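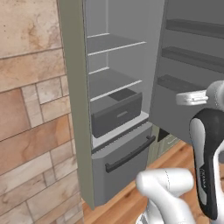

Stilness Press Documentation Workshop
Notebook, shelter coverage project
Entry: 2026-09-19

Weekend session, second reading of the Grestano set. The set holds 83 newspaper reports on attacks against women who had left a husband or partner and were living in a shelter or at an undisclosed address. The first reading was closed in May. The purpose of the second reading is to check the coding of motive, source and headline before the material goes to the Carbone office for translation.

Motive field. The first readers entered a motive wherever the article named one. This has caused difficulty. In many reports the motive appears only in the headline and is not attributed to the police, the court or a relative. It was agreed that a motive found only in a headline is to be entered as "headline only" and left out of the main table. Where an article reports a motive as the opinion of a neighbor, the code is "third party," even if the newspaper repeats it later as fact. Records already coded under the old rule keep their first value in the history column.

The word "honor" remains unsettled. Several papers use it in quotation marks in the headline and without them in the body. Peltura drops quotation marks on import, so the difference is lost in the database and can be found only in the scans. Until the import is repaired, readers are to open the scan for every record in which the word occurs and note the punctuation by hand in the comments field. Please do not add quotation marks to the imported text itself.

Background of the accused. The rule from the first reading stands: nationality, religion and residence status are recorded as printed and with the source given by the newspaper. Nothing is to be inferred from a name. Two records were found in which a reader had done so - both have been returned to blank and marked for review.

Shelter location. In 7 reports the newspaper printed enough detail to identify the building or the street. These passages have been masked in the working copy. The unmasked scans are in the restricted folder and are not to be sent to Carbone with the rest. The translators will receive a bracketed note in place of the passage, with the number of words removed.

Length. The translation budget allows 700 words for each article. Most of the Grestano reports are shorter than this. The long magazine pieces are not, and the earlier practice of cutting from the end removed the court statements in the very articles where they mattered most. Cuts are now to be made by the second reader, marked in the text, and listed at the foot of the record. Opinion essays are to be translated in full or held back, as a shortened essay may misstate its author's view.

Agreement between readers. Good on date, place and charge. Poor on "prior contact with authorities," where one reader counted calls to the police and the other counted court orders only. The field has been divided into separate entries for calls, reports and orders. All records need to be reopened for this - it could not be finished today.

Open items:
Ask for the Peltura import repair in writing, with the sample records attached.
Obtain the missing second page of the Grestano evening edition. The scan ends in the middle of the prosecutor's statement.
Confirm with Carbone whether "protective order" or "restraining order" is the preferred term. The present draft uses both.
Correct the codebook, page 2, where the old motive rule is still printed.

Restricted folder closed and logged at the end of the session. Next reading begins with the records marked "third party."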